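Holzer Slimline hangers, pack of 30: long-term review

Filed under: Wardrobe and laundry

I replaced every hanger in the main bedroom wardrobe with the Holzer Slimline in December. The wardrobe is a Polard two-door unit with a steel rail and an internal width that has never been adequate for two adults. Before that it held a mixture of wooden hangers, wire ones from the dry cleaner, and the thick tubular plastic type that supermarkets sell. This review covers fit, load, garment slip and finish. It also covers the Dravia flocked hanger, which I used in the other half of the same wardrobe for comparison.

Rail capacity

The main argument for any slim hanger is rail space. With the old mixture, the left bay took 30 shirts before they started to crease against each other. With the Slimline in the same bay it takes 43, hung at a spacing where a shirt can still be pulled out without dragging its neighbour along. The Dravia gives the same result to within a shirt either way, so thickness should not decide between the two. Coats are a different matter. The bulk of a coat is in the coat, and changing the hanger gains next to nothing.

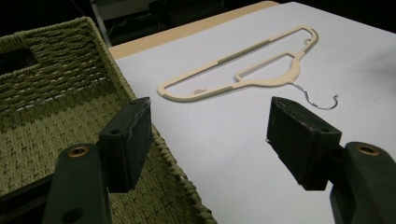

Shoulder shape is where most slim hangers go wrong. A thin edge under a knitted garment puts the whole weight on a narrow line, and after a few weeks there is a raised bump at the end of each shoulder. The Slimline is adequate here for woven shirts, blouses and light jackets. It is not adequate for heavy knits, and I would not expect any flat hanger to be. Fold jumpers and put them on a shelf.

Width is fixed, with no junior or wide version offered at the shop in Rordale where I bought mine. On a men's medium shirt the ends finish slightly inside the shoulder seam, which is correct. On a small women's top they reach past the seam and push the sleeve out of shape. Check this against your own clothes before committing to a full pack.

Load

I tested sag with wet laundry, as that is the heaviest thing most people will hang. A wet cotton business shirt produced no visible bend. A wet pair of jeans folded over the bar produced a slight bow that recovered once the jeans had dried. A wet bath towel folded double produced a bow that did not fully recover, and I have moved that hanger to the spare room. The hook did not rotate or loosen in any of these tests.

Over the whole period, 2 hangers have failed. One cracked at the base of the hook after being dropped on tiles. The other broke when it was trodden on, and I don't hold that against the product.

Slip

Smooth plastic has poor grip. Cotton and linen stay put, polyester blouses mostly stay put, and silk or satin slides off if the wardrobe door is closed with any force. The Dravia is clearly better on this point, as its flocking holds everything including satin. The cost is that a damp garment picks up fibres from it, and a shirt cannot be slid on through the collar without catching. For anything coming off the line not quite dry, I use the plain plastic.
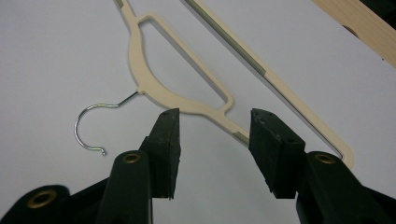
Page last changed: December. Load section rewritten, slip section extended.

Finish

Mould lines on the Slimline are present along the outer edge but have been trimmed well enough that I have had no snags, including on fine hosiery. The colour is consistent across the pack. There was a mild plastic odour on opening, gone after 2 days with the wardrobe doors left open. Dust shows less than it did on the black hangers I had before, and a damp cloth removes it.

Packaging is a cardboard sleeve and a single paper band. Both go in the kerbside recycling.

Care notes

Do not put them in the dishwasher. Keep them off a sunny clothesline if you want them to last, as thin plastic becomes brittle outdoors. If you air-dry on hangers, an undercover line or a laundry rail is the better place.

Verdict

Recommended for woven shirts and general use in a crowded wardrobe. Buy the Dravia for satin, straps and wide necklines. Keep a few proper shaped wooden hangers for coats and suits, as neither product will do that job. A split of mostly Slimline with a small number of Dravia at one end of the rail is what I have settled on.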